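Kun: frequently asked questions

Kun is a small open source planning and control layer for robot arms. It takes a goal ("put the gripper over that spot, fingers down"), works out a path, checks it, and streams it to the arm at a steady rate. This page collects what people ask most in the Dillow forum and the issue tracker. If your question isn't covered, open an issue! We read them all, and plenty of the answers below began that way.

Last updated 13 January 2026.

GETTING STARTED

What do I need to run Kun?

A Linux machine, a supported arm driver, and a description file for your robot. Kun doesn't need a graphics card. The planner runs on the CPU, and the perception module (Pellodside, more on that below) can run on a different computer if yours is short on cores. For the simulator alone a fairly old laptop is fine, and the simulator is where we'd love you to start anyway, because you can crash as often as you like in there.

Can I try it without an arm?

Yes, please do. Run kun sim and you get a table, a six-joint arm and a parallel gripper. The planner and the controller are exactly the same code that runs on hardware. Only the driver changes.

How do I connect to a real arm?

Start the driver first, then run kun attach. The default port is 3218. If the connection is refused, the driver is usually still homing, so wait for its ready message and try again. Kun won't send any motion until you type kun arm, and it starts in slow mode every single time. You can change the slow mode speed in the config, but you can't turn the mode off at startup.

PLANNING

Why does Kun give me a different path each time?

The planner samples at random, and we love it for that (it wriggles out of corners that used to stump our old grid search). When you want the same path twice, set a fixed seed. All our regression tests use seed 428, so if you file a planning bug, please try to reproduce it with that one.

My plan fails with "goal in collision", but I can see free space. What's up?

Nine times out of ten it's padding. Kun grows every obstacle by 24 mm, which is generous on purpose for first runs. On a crowded table that eats up real space fast. Lower table_padding in small steps and replay the plan in the viewer after each one. Also check the gripper model: if you swapped fingers and didn't update the description file, Kun is still planning for the old ones.

Can it plan for two arms?

In the simulator, yes. On hardware it's experimental and off by default. The March release should bring proper shared timing between two drivers, and we can't wait.

CONTROL

What happens if my network drops in the middle of a motion?

Kun keeps a short buffer of setpoints on the driver side. After 4 missed updates the driver ramps the arm down to a stop and holds position. It won't pick the motion back up by itself. You have to replan from where the arm is, and that's a single command: kun resume --replan.

Is that a replacement for an emergency stop?

No. Use the hardware stop that came with your arm and keep it in reach.

PERCEPTION

What does Pellodside do?

It turns camera images into obstacles and goals that the planner can use. It's happiest with a camera at the wrist, and the part we're most excited about is the self mask. The fingers are always in view from there, and without a mask they get reported as two big obstacles that follow the arm wherever it goes. Pellodside renders the gripper from your description file at the current opening width and removes those pixels before anything else runs.

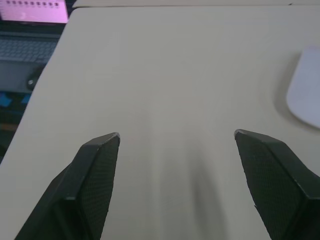
The mask depends on a good hand-eye calibration, so do that first. If a thin sliver of finger survives along one side, run kun calibrate wrist again before you touch the mask margin. Turning the margin up hides the symptom, but it also blinds you right at the fingertips, where you want detail the most.

Do shadows confuse it?

Sometimes. The arm's own soft shadow on a pale surface can show up as a low bump if you use the color-only mode. Depth mode handles it much better. If color is all you have, turn on shadow_filter and give it an even overhead light.

How do I limit it to the table?

Draw a work area in the viewer and save it. Anything outside is ignored as a goal but still counts as an obstacle if the arm could reach it.

TOOLING

What is Hultent?

Our log viewer! It lines up camera images, joint states and planner decisions on one timeline, so you can scrub to the moment a plan went strange and see what Kun believed just then. Export a clip with hultent cut and attach it to your issue.

Can I write my own planner?

Absolutely. A planner plugin is one Python class with two methods, plan and cancel. Copy the folder plugins/straight_line, rename it, and run kun test plugins to check it against the standard set of tables.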